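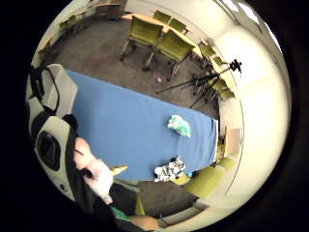

Flindska: finding cloth on a table for a folding planner

3. Segmentation and grasp point

My part of the project was the perception node. It takes one fisheye image from the wrist and returns a mask of the cloth and one grasp point for the planner. Ifeanyi Amadi wrote the planner, which we call Ullia, and I describe it only where the two programs meet.

At first I corrected the lens distortion before the segmentation. This made the center of the image nice, but near the rim the pixels were stretched so much that chairs and table edges became long smears. In the second version I segment the raw circular image, and only the grasp point is converted to a ray with the calibrated lens model. The black border is masked out once, at start.

The training set has 1000 labeled images and the test set has 391. A pale green cloth on a blue tablecloth is an easy case for color. Patterned objects are harder — the network often splits black and white areas into several small masks. I now merge masks which are closer than 50 pixels, and I drop everything outside the table polygon, so a ball on the carpet is not sent to the planner.

With these changes the node gave a usable grasp point in 85 percent of the test images. Most of the failures have a glove or a sleeve over the cloth. For these Ullia receives an empty message and waits for the next image.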